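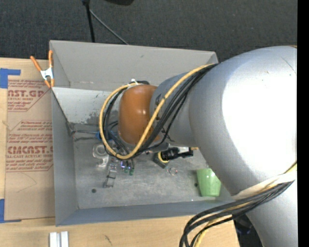
Evening talk at the Minmont museum

Trinidad Carretero spoke at the Minmont museum on August 20, 2020, about her family's move from Carnier and the letters they kept. The museum set out 200 seats on the lawn, spaced well apart, and opened the side gate for people coming from the Gaber parking lot.

She read 3 letters aloud, first in Spanish and then in English. The longest was from her grandmother, written the week she started work at the Jasemell cannery. Several people asked about the songs mentioned in it, and Trinidad sang 2 of them before the questions closed.

The letters will be on display in the upstairs room through November. Admission is free for members. If you have family papers you would like to lend, please leave your name at the front desk.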